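Sprechzettel Vereinsabend, 30. Oktober
Thema: Was unsere Robotik-AG seit den Sommerferien treibt
Redezeit: 40 Minuten mit Fragen, eher kürzer

Folie 1, Begrüßung

Guten Abend zusammen, schön, dass so viele da sind! Kurz zu mir: Ich betreue die AG seit 2 Jahren, komme eigentlich aus der Mathematik und habe mir das Programmieren von Robotern zur Hälfte von den Schülerinnen und Schülern beibringen lassen. (Pause, falls jemand lacht. Wenn nicht, einfach weiter.)

Wer beim letzten Mal schon hier war, kennt den Anfang. Den mache ich deshalb kurz.

Folie 2, Projekt Nostov

Nostov heißt unser Aufräumprojekt. Den Namen hat die AG per Abstimmung festgelegt, und ich wurde deutlich überstimmt. Die Aufgabe klingt erst mal nach fast gar nichts: Auf einer Fläche liegt Abfall, und der Arm soll ihn Stück für Stück greifen und wegräumen. Zu Hause macht man das mit links, während man telefoniert. Unser Arm braucht dafür ein Kameramodell, eine Greifplanung und sehr viel Geduld von uns allen.

Hier die Frage ins Publikum: Was ist für einen Greifer schwieriger, eine Dose oder eine Tüte? Handzeichen abwarten! Die meisten sagen Dose, weil sie umfällt und wegrollt.

Folie 3, Datensammlung

Jetzt wird es ein bisschen trocken, dauert aber nicht lange. Wir haben bisher 2582 Bilder beschriftet, alles von Hand, in der Mittagspause und an zwei sehr langen Nachmittagen. 229 davon mussten wir wieder rauswerfen, da waren die Rahmen völlig verrutscht oder jemand hatte „Tüte“ und „Papier“ vertauscht. Daraus haben wir gelernt, dass immer zwei Leute zusammen beschriften und sich vorher über die Wörter einigen. Die Listen liegen jetzt in Galedix, unserer selbst gebauten Ablage, und falls jemand reinschauen möchte, zeige ich das nachher gern am Laptop.

(Nicht in die Details der Dateiformate abrutschen! Beim Probevortrag waren das allein sechs Minuten.)

Folie 4, der Greifer bei der Arbeit

Bild erst mal wirken lassen, dann fragen, was wohl als Nächstes drankommt. 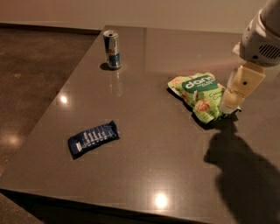 Projekt Nostov: Greifer an der grünen Snacktüte, dazu Dose und Riegelverpackung

Zurück zur Frage von vorhin: Für uns ist die Tüte das größere Problem. Eine Dose hat immer dieselbe Form, die kann man dem Programm gut beibringen. So eine zerknitterte Tüte sieht jedes Mal anders aus, und man muss eine Stelle finden, an der sich überhaupt etwas packen lässt. Wir versuchen es gern an einer Ecke. Auf die Spiegelungen der Platte hinweisen und auf den großen Schatten vom Arm! Über beides haben wir in der AG wochenlang diskutiert, ob man solche Bilder lieber aussortiert oder gerade deshalb behält. Wir behalten sie.

Die Riegelverpackung bitte nicht vergessen, die liegt ganz flach da. Bei flachen Sachen muss der Greifer sehr nah an die Platte heran, und da werden alle nervös, ich auch.

Folie 5, wie es weitergeht

Im November fahren wir zum Mapplebeck-Wettbewerb, Kategorie Greifen und Sortieren. Bis dahin wollen wir noch die Reihenfolge verbessern, also welches Teil zuerst drankommt. Parallel baut die jüngere Gruppe an Tetard, einem kleinen fahrbaren Sammelbehälter, der irgendwann neben dem Arm parken soll. Momentan fährt er vor allem im Kreis, aber das sehr zuverlässig!

Noch ansagen: Fahrgemeinschaften zum Wettbewerb, Liste liegt hinten aus. Und wir nehmen weiterhin leere Verpackungen, bitte ausgespült.

Dann Fragen. Laptop ans Netz hängen, der Akku hält nicht durch.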